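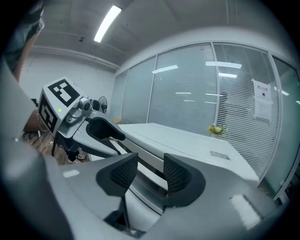
귀리 불려서 밥에 넣을 때 비율 질문

작성자 보리차두잔
조회 1,596 댓글 8

6월부터 흰쌀밥을 줄이고 귀리를 섞어 먹고 있습니다. 통귀리를 쓰는데 식구들이 자꾸 겉돈다고 합니다. 지금은 쌀 두 컵에 귀리 한 컵이고, 씻어서 바로 안칩니다. 압력밥솥이고 잡곡 모드로 돌립니다.

궁금한 건 두 가지입니다. 불리는 시간을 얼마나 잡아야 하는지, 그리고 물을 귀리 양만큼 따로 더 넣어야 하는지요. 봉지에는 불리지 않아도 된다고 적혀 있는데 그대로 하면 씹다가 턱이 아픕니다. 제품은 Gotberg 통귀리입니다.

들깨수제비
바로 안치면 당연히 딱딱합니다. 저는 자기 전에 물에 담가서 냉장고에 넣어두고 아침에 짓습니다. 물은 평소 눈금에서 조금 더 넣고요. 비율도 처음에는 쌀 세 컵에 귀리 반 컵 정도로 시작하는 게 낫습니다. 두 컵에 한 컵이면 잡곡밥 안 먹던 집에는 많습니다.

Anselmo Agudelo
한국 와서 산 지 좀 됐는데 집에서 밥은 제가 합니다. 저는 밤새 안 불립니다. 40분이면 됩니다. 대신 귀리만 먼저 냄비에 10분 삶고 그 물은 버리고 쌀하고 같이 넣습니다. 밤새 불리면 퍼져서 식감이 없어요.

들깨수제비
삶은 물을 버리면 베타글루칸도 같이 빠지지 않나요? 귀리 먹는 이유가 그건데요. 수용성 식이섬유라 물에 녹습니다.

Anselmo Agudelo
조금은 빠지겠죠. 10분에 다 빠지지는 않습니다. 맛없어서 안 먹는 것보다는 낫다고 봅니다.

콩비지
둘 다 해봤는데 저희 집은 불리는 쪽입니다. 다만 여름에는 꼭 냉장고에 넣으세요. 작년에 싱크대 위에 그냥 뒀다가 쉰내 나서 다 버렸습니다. 그리고 압착귀리로 바꾸면 이런 고민 자체가 없습니다. 안 불리고 쌀 위에 얹어서 지으면 됩니다. Nastodari에서 나오는 거 씁니다.

들깨수제비
압착귀리는 밥에 넣으면 죽처럼 됩니다. 씹는 맛 때문에 통귀리 먹는 사람한테는 안 맞아요.

콩비지
물을 줄이면 죽 안 됩니다. 흰쌀 눈금보다 살짝 아래로 맞추세요.

Lucero Cabrera
당 때문에 드시는 분이면 압착보다 통귀리가 낫다고 들었습니다. 저희 어머니가 영양 상담 받을 때 입자가 클수록 천천히 소화된다고 설명을 들으셨어요. 그리고 양도 중요합니다. 귀리도 탄수화물이라 밥 양을 그대로 두고 귀리만 추가하면 의미가 별로 없습니다. 어머니는 지은 밥 200g씩 덜어서 얼려두고 드십니다. 귀리밥은 얼렸다 데워도 흰밥보다 덜 마르는 것 같습니다.

보리차두잔
답글 감사합니다. 일단 귀리를 반 컵으로 줄이고 냉장고에서 밤새 불려서 지어봤습니다. 겉도는 건 확실히 줄었고 아이도 남기지 않았습니다. 물은 눈금보다 두 숟갈 더 넣었는데 저한테는 좀 질었습니다. 다음에는 눈금대로 해보겠습니다. 삶는 방법은 주말에 해볼게요.

하나만 더 여쭤봅니다. 불린 물은 버리시나요, 밥물로 쓰시나요?

들깨수제비
저는 한 번 헹군 다음에 불리고 그 물로 밥합니다.

Anselmo Agudelo
버립니다. 불린 물로 하면 밥에서 풀 냄새 비슷한 게 나서요.

콩비지
저도 버려요. 제품마다 냄새가 좀 다르긴 합니다. 전에 먹던 Maluleke 귀리는 괜찮았는데 지금 파는지는 모르겠네요.

Lucero Cabrera
깨끗이 씻었으면 써도 될 것 같은데 어머니는 버리십니다. 속이 불편하시다고 해서요. 처음 드시는 분은 가스가 찰 수 있으니 며칠은 적게 드세요.

보리차두잔
그럼 반은 버리고 반은 써보겠습니다. 귀리가 1kg 넘게 남아서 당분간은 계속 해봐야 합니다.

추천 40 공유 8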